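Home Issues Authors Submit Search

4. Tables that stay dressed

I came to tablecloths late in this project. Pui-shan Lau and I had set out to write about storage in small kitchens, and for the whole of the first round I had my head in cupboards (I can tell you far more than you want to know about drawer handles). Then one Thursday Hoi-yan Lo read through our notes and asked why so many people had told us about their table covers when we'd never put a question about them! She was right. People talked about plastic over cloth the way they talked about good shoes, and I'd been writing it down without listening. 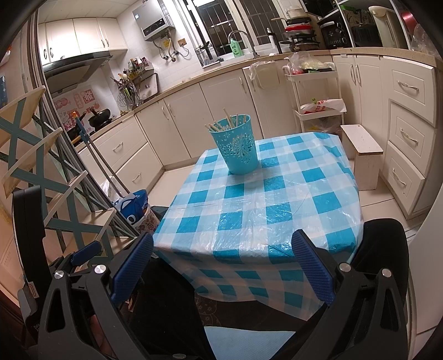

Figure 3. A kitchen table in Gakbridge, with its checked cloth under clear plastic.

Covering the cover sounds fussy until you've lived with it. The cloth is there to be looked at and the plastic takes the soup, so you wipe down after supper and the pattern stays cheerful for years. What I like about the Gakbridge kitchen is that the idea carries on past the cloth: the chopsticks live out on the table in a turquoise holder with flowers cut into it, close to the colour of the squares beneath, and so the table looks ready for a meal at any hour. In our earlier work in Daltier we called this "staying dressed", and the name has stuck, at least between the three of us.

Not everyone is keen, I should say. Several people in the Branov round found the plastic sticky under bare arms in summer, and one woman told me she takes hers off for visitors and puts it back on as soon as they've gone. I'd love to know how common that is. We had 14 long interviews to work from and that's too few to say, though the short postal survey (1727 replies, far more than we'd hoped for) does have a free comments box that Pui-shan is still reading her way through.

The floor is another matter. When the tabletop is kept for eating, other jobs get pushed down and outwards, and it's round the legs of the table that you find them. In the same kitchen a floral bin with a blue bag in its top stands near one front leg, with a slipper beside it, and a mop leans on the cabinets behind. I've come to think of this ring of floor as part of the table, and I wish we'd drawn it on our room plans from the start.
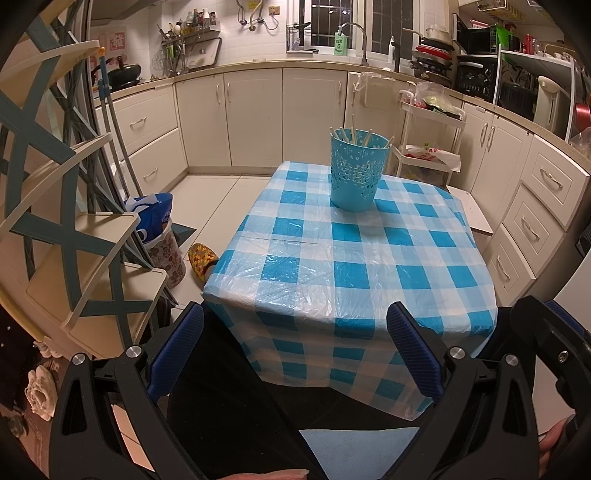 4.1 What gets kept within reach

Chopsticks came up again and again, and so did the pot they stand in. Kao's old scheme sorts kitchen things by how often they're used, which would put chopsticks and the mop side by side, and I can't make that fit what people told us. They sorted by company: things for eating sit together, and things for cleaning wait somewhere else. We went back in October to ask about this properly, and the answers are in the next section.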